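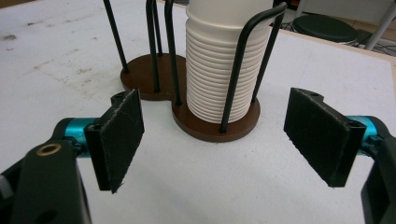 What is this notice about?
It concerns the pad fault reported in May on Momow grippers used for paper cup handling at our Gristgate site. During cup separation trials, pads shifted on their mounting brackets and the two fingers no longer closed evenly. The task itself is simple: one cup is taken from a nested stack standing in a two-ring wire holder, with the second ring left empty. A pad that meets the stack at the wrong angle can pull on a wire of the holder instead of the cup.

Was anyone injured?
No. One operator reported a pinched fingertip while reseating a pad by hand – first aid was not required. The report was recorded as a safety matter all the same.

Which units are affected?
Grippers fitted with pad brackets from batch 73. Units with earlier brackets may remain in use. The batch number is printed on the delivery slip. If you no longer have the slip, treat the unit as affected.

What was the cause?
Ivan Didenko of the Sakai test group found that the bracket screws had been tightened below the required setting at assembly. They worked loose after roughly 1,000 closing cycles. The pad material was not at fault.

How can I recognize the fault?
Close the gripper slowly on a single cup and look at both pads. Each should lie flat against the wall of the cup. If one pad tilts away while the other presses, stop work and remove the unit from service.

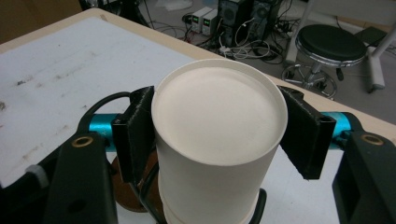 Single cup between the gripper fingers, right pad tilted away from the cup wall.

May I tighten the screws myself?
Only if you have completed the Bakix maintenance course. Keep fingers clear of the closing path at all times. All other users should return the gripper for service, which takes 11 working days.

Are trial results from an affected unit still valid?
Grip failures should be marked and kept. Please do not delete them – Tsutomu Wada is reviewing all runs made with batch 73 brackets and will confirm to each team which may be used.

Where do I report a new case?
Use the equipment fault form at the Gristgate service desk and state the gripper number and the side affected. Reports received before 11 a.m. are answered the same day.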